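Pluster Method: Frequently Asked Questions
Grokville Laboratory for Robot Manipulation

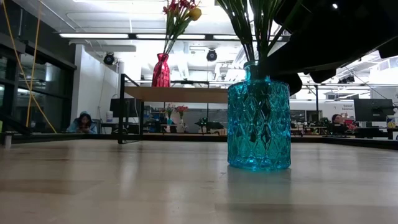
Faceted turquoise vase on the work table, with the arm and gripper at upper right.

What is the Pluster method?
Pluster is a training method for robot arms that handle objects with shiny, cut or see-through surfaces. It combines camera images with the recorded motion of the arm, and it learns from both at the same time. The method was developed at the Grokville laboratory and builds on the earlier Samarakoon grasp planner.

Why does the project work with glass?
Depth sensors give poor readings on glass. Light passes through it or scatters from its facets, and a polished table adds reflections of its own. A planner that relies on depth alone will often place the object in the wrong position. Pluster estimates the outline of the object from ordinary color images and treats the depth reading as a secondary source.

Why are flowers left in the vases?
Stems and leaves change the outline of the object near the neck. The trained model must separate the rigid part, which may be held, from the soft part, which should not be pressed. Bouquets are included in both training and test material.

How much data was used?
The current model was trained on 940 demonstrations. Each was recorded under the operator's control and checked before it was added to the set. Demonstrations in which the object tipped were kept and labeled as failures.

What were the main results?
On objects absent from the training set, Pluster completed 70 percent of grasp attempts. An attempt counts as complete when the object is lifted, held and returned upright to the table. The remaining attempts fell mostly into 2 groups: contact with the stems during approach, and slipping at the neck.

How does Pluster differ from Darko?
Darko is the laboratory's test procedure. It sets the starting positions, the lighting and the scoring rules, and it can be applied to any grasping method. Results obtained under other rules should not be compared with Darko scores.

Is the work area closed off during recording?
No. The laboratory records in a shared office space, with desks and other objects in the background. A model trained only against a plain backdrop performed poorly when the table was moved.

Does the method run in real time?
The outline estimate is updated 9 times per second — sufficient for slow approaches, but not for moving objects. Work on faster updates is in progress.

Will the data be released?
A first release is planned for May. It will contain the color images, arm motion and labels. Depth readings will follow separately.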